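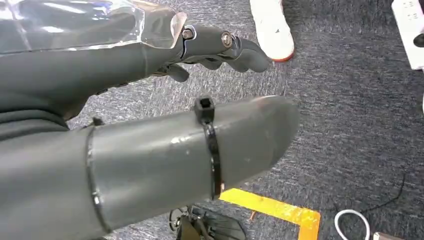
The Motel Shelf

My sister had driven all the way from Lurkemetti with the shelf in pieces under a blanket, and she wanted it up before lunch.

"Before coffee, even," she said, and then saw my face. "All right, after coffee."

I loved that shelf before I'd seen it. She had sent me a drawing in April on the back of a ferry timetable, all slots and arrows, and I'd kept it on my fridge in Emia the whole summer. No screws, she'd written, and underlined it so hard the pen went through. The dividers just slide into one another! I thought it was the cleverest thing anyone in our family had ever done, and that includes our grandfather, who built a boat.

We laid the panels out on the carpet. It was the same carpet it had always been, dark and grey-blue with specks of navy in it, the sort that will swallow a dropped earring and give it back to you years later. I used to lie on it when I was small and pretend it was the sea at night seen from an aeroplane. I told my sister this and she said she'd always thought it was gravel.

"Gravel!"

"Well, outside a motel," she said.

And there we were, on to the motel, sooner than either of us had planned.

Our parents had run the Prelari for 20 years. It sat beside the road with its back to the trees, and in autumn the sun came through the branches so low and so orange that guests would stand in the car park in their socks to look at it. Mum said it was the only thing we offered that the place across the road didn't. Dad said we also had better toast. We did have better toast.

The road moved, in the end. They built the new one on the far side of the hill and the cars went with it. The last guest stayed in April, paid 67 for the room and left the key in the butter dish, and I have never worked out why.

"Hold this upright," said my sister. "No, the rounded corner goes at the front. Feel it - isn't that lovely?"

It was lovely. I ran my thumb over it several times while she hunted for the next piece. Every divider went in with a small dry knock, and after each one she looked up at me with such delight that I started clapping. By the time the coffee had gone cold we had rows of little compartments, and I wanted to put something in every one of them straight away: the bell from the desk, the Xia radio that only ever got the weather, the jar of foreign coins.

"Wait," she said. "Cards first."

She had them in a flat envelope inside her coat. I had thought they were lost. Mum had ordered over 1000 of them the year before the road moved, because they were cheaper that way, and we'd spent the next few winters lighting the stove with them. The colour was just as I remembered it, that thick golden orange, with the dark branches reaching across and the big white letters.

"Where on earth did you get these?"

"Somebody was using one as a bookmark," she said. "In Lurkemetti! I asked if there were any more, and there were."

We hung them from the front edge. She stepped back, came forward, moved one the width of a finger and stepped back again. I told her it was perfect. She reached out and moved it again.

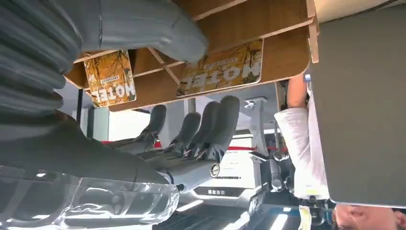

The shelf, with its MOTEL cards hanging from the front.

"What was the number on the guest book?" she asked. "The last one. You used to know it."

"2296," I said, before I'd had time to think.

She laughed so loudly that I did too, and we had to sit down on the sea, or the gravel, until it passed. Then I went to make toast, and she shouted through the wall that I was to do it properly, on both sides, with the butter right up to the crust.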